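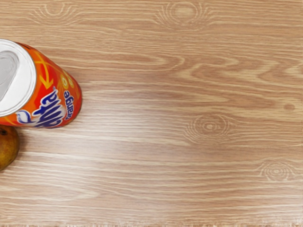 Fig. 1 – Vue de dessus simulée : canette de Fanta Orange couchée et fruit, bord gauche du plateau bois.

tri-table-sim
Fiche du jeu de données et notes d'utilisation
Club robotique, projet de deuxième année

Objet

Jeu d'images rendues en simulation pour la tâche « saisie sur table » du projet Brilum. Il sert à entraîner et à comparer les détecteurs écrits par les binômes du club avant passage sur le bras de l'atelier. Le périmètre est volontairement étroit : un plateau, quelques objets du quotidien, une caméra virtuelle placée à la verticale. La planification de trajectoire et la commande de la pince sont traitées dans un autre dépôt.

Responsable du dépôt : Mojtaba Bakhtiari.

Contenu

1 213 images couleur, chacune accompagnée d'un masque d'instances et d'un fichier JSON
220 configurations de table distinctes
58 configurations réservées au test, à ne pas utiliser pour le réglage des seuils

Le découpage se fait par configuration et non par image. Deux vues d'une même table ne se trouvent donc jamais de part et d'autre de la séparation entraînement/test. Les listes sont dans splits/. Ne pas les régénérer localement : les scores du tableau interne ne seraient plus comparables.

Arborescence

images/ rendus couleur, PNG
masks/ masques d'instances, PNG 16 bits, 0 = fond
meta/ pose des objets, classe, taux de visibilité
splits/ train.txt, val.txt, test.txt
tools/ scripts de lecture et d'évaluation

Format des annotations

Chaque fichier de meta/ contient une liste d'objets. Champs par objet :

id : valeur du pixel dans le masque correspondant
classe : chaîne en minuscules, sans accent (canette, fruit, boite, bol)
pose : position en mètres puis quaternion (x, y, z, w), repère table
visible : fraction de la surface projetée présente dans l'image, de 0 à 1
contact : liste des id touchés par l'objet, éventuellement vide

Le repère table a son origine au centre du plateau, axe z vers le haut. La première version exprimait les poses dans le repère caméra ; tout script qui lit encore la clé pose_cam est à corriger.

La classe fruit ne distingue pas les variétés. Sur la figure 1, le fruit vert olive et brun jaune peut passer pour une poire ou une mangue. Pour la saisie, la distinction n'a pas d'utilité et le détecteur n'est pas évalué dessus.

Cas difficiles

Objets tronqués. La figure 1 en est un cas type : la canette et le fruit sont tous deux coupés à gauche, et le reste de l'image ne montre que du bois. Les détecteurs à ancres centrées ont tendance à rétrécir la boîte. L'évaluation se fait sur la partie visible uniquement.

Recouvrement partiel. Le bas de la canette masque une partie du fruit. Le masque d'instances attribue chaque pixel à l'objet le plus proche de la caméra ; il n'y a pas de masque amodal.

Texture du plateau. Les nœuds du bois, entourés d'anneaux concentriques, produisent des fausses détections de la classe bol avec les modèles peu entraînés. Filtrer par la taille ne suffit pas. Le binôme Naciri a obtenu de meilleurs résultats en ajoutant des plateaux vides à l'entraînement.

Étiquettes imprimées. Le texte suit la courbure de la canette et se lit dans le sens de la hauteur. Ne pas utiliser de lecture de caractères comme critère de classe.

Utilisation

Installation :
pip install -r requirements.txt

Vérification des fichiers :
python tools/check.py --root .

Évaluation d'un fichier de prédictions :
python tools/eval.py --pred sortie.json --split val

Le script d'évaluation refuse les prédictions sans score. Le seuil de recouvrement par défaut est de 0,5 ; l'option --iou permet de le modifier, mais seul le résultat par défaut est reporté dans le tableau.

Un entraînement de référence de 30 époques tient sur la machine Zeltel de la salle de calcul. Réserver le créneau dans le planning partagé et supprimer les points de contrôle intermédiaires en fin de session.

Limites connues

Éclairage diffus, peu d'ombres marquées. Un modèle entraîné sur ce seul jeu se dégrade sous la lampe de l'atelier.
Une seule essence de bois pour le plateau.
Aucun objet transparent.
Le champ contact peut manquer un appui très léger entre deux objets.

Modifications

v1.2 (samedi 31 mai) : poses passées en repère table, champ contact ajouté, listes de découpage figées.
v1.1 : correction du décalage d'un pixel dans les masques.
v1.0 : première version.

La v1.3 est prévue en juillet, avec un second plateau et les objets de la caisse Davberg. Signaler les erreurs d'annotation par un ticket en indiquant le nom du fichier et l'id de l'objet.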